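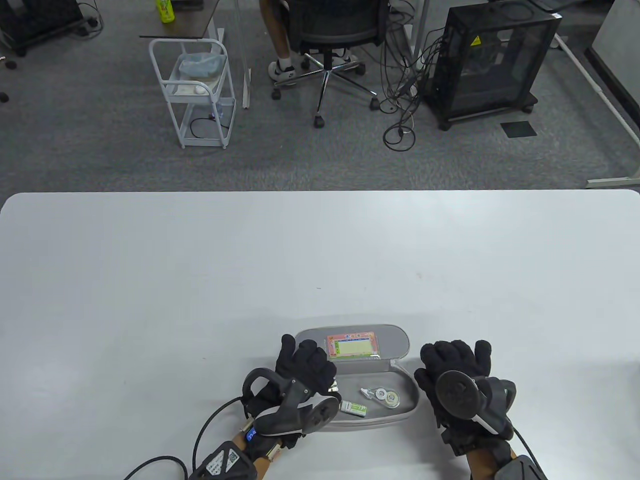
Chapter 6
Teaching by Showing

Ask anyone how to pack a pencil case and they will look at you with pity. Ask them to write it down for a machine and the pity fades. Where does the thumb go? How hard do you press on a rubber before it shoots across the table? After 81 lines of instructions, Nikola Szulc, who built the first Skosteo trainer, gave up and put on the gloves.

The gloves are what this chapter is about. A person does the job by hand, the tracking gear records where the hands and fingers go, and a learning program tries to make sense of the result. The pen, the correction tape and the case have no opinion on the matter, but they do slide about.

We will look at two ways of showing. In the first, you wear the trackers and handle the objects yourself. In the second, you steer the robot from a distance and feel clumsy for most of an afternoon. Each has its faithful followers, and they seldom share a lunch table.

Before you read on, try this. Put three small things into a case with a hinged lid, slowly, and note each time a finger changes its mind. Aniela Wysocka's students at Levside reported 70 such moments between them and blamed the case.

6.1 What the hand knows

Most of a grasp is over before the fingers touch anything. The hand opens to suit the object while it is still on its way there – wider for the tape, narrower for the pen.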